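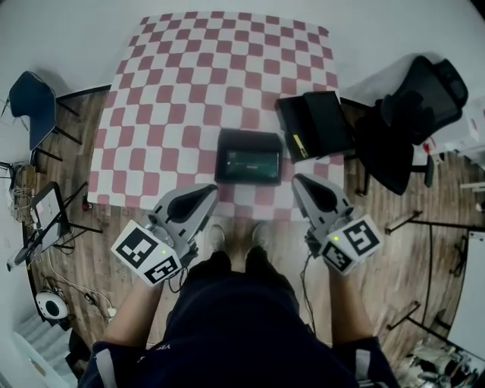 Our robotics club at Grevness meets after school, and this season we are teaching a robot arm to set the table for a picnic. You might think we do that by typing in a giant list of moves. We tried that in May and it was awful! Now we teach by doing. One of us puts on the headset camera, picks up a gray gripper in each hand, and does the job the way we want the robot to do it. See the white cubes on the sides with the black square patterns? Those are markers, kind of like name tags that a computer can read. A camera spots the patterns and works out where each gripper is and which way it is tipped. The red-and-white checkered cloth is our picnic table.

So what does the computer do with all that? It saves every try. One try is called a demonstration, or a "demo" if you're in a hurry (we are always in a hurry). Each demo has a video plus a record of how the grippers moved. For the cup task we want 600 of them. That sounds like a lot, and it is - my arms were noodles after my first turn.

Why so many? Think about learning to catch a ball. If somebody only ever threw it to you from the same spot, you'd be lost the first time it came from the left. Robots are like that, only worse. So we move the cup a little every time. We go slow, too, and when we mess up we start that demo over.

Then comes the part I like best. The computer practices on our demos overnight, and the next day we let the arm, which we named Trurnen, have a go by itself. On its first test it got 4 cups out of 32 in the right place. After more demos it got 29! It still hates spoons.

Next meeting is Mon 16 September, right after the last bell. You don't need to know any coding to take a turn with the grippers. Just wear sleeves you can push up, and bring a snack.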